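Gesby for Android and iOS: pre-release checklist, February build
Checked by Rui Cunha, second pass by Kwok-wai Chien
Build 3109 (replaces 2957)

1. Install and first launch
Clean install, both platforms: PASS
Upgrade over 2957 with saved data: PASS
Comment: All 288 test recipes came across with their notes and tags in place. Last time we lost the tags, so I did a little dance at my desk!

2. Sign-in
Email and password: PASS
Password reset link opens the app: PASS
Sign-in on a second phone: PASS WITH NOTE
Comment: Works, but the welcome screen shows twice. Ticket is with Mostance.

3. Photo upload
Photo from gallery: PASS
Large photo on slow connection: PASS
Rotate and save: FAIL
Comment: The rotated copy saves, then the list still shows the old one until you pull to refresh. Everything else here is so much faster than before, and the progress bar finally moves smoothly (thank you, Vernell team). 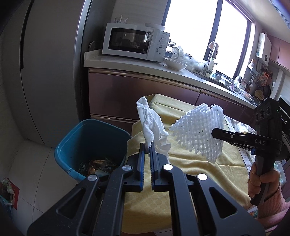 White cloth held in the gripper.

4. Offline mode
Open saved items in airplane mode: PASS
Edit offline, sync later: PASS
Edit the same item on two phones: PASS WITH NOTE
Comment: The newer edit wins, as agreed. I'd love a short message telling people it happened. Kwok-wai agrees and has a draft of the wording.

5. Accessibility
Largest text size: PASS
Screen reader labels on all buttons: FAIL
Comment: Share and Delete are both read out as "button". Please fix before Monday. Contrast is great on every screen I tried, even in the dark theme.

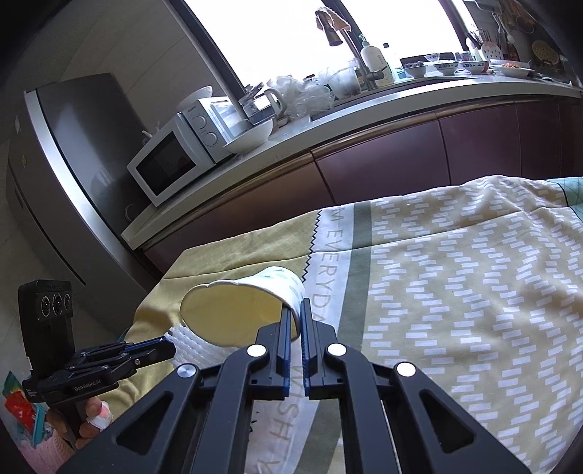
Paper cup on its side, white cloth underneath.

6. Privacy and permissions
Camera permission asked only on first use: PASS
Location stripped from shared photos: PASS
Account deletion: NOT TESTED
Comment: Waiting on the Gouveia server. KC to run it.

7. Crash and battery
Automated run, 66 scripts: PASS
One hour of normal use: PASS
Comment: Zero crashes, first time ever on this list!

Result: hold for items 3 and 5, then retest those two plus item 6. So close, and really lovely work on sync.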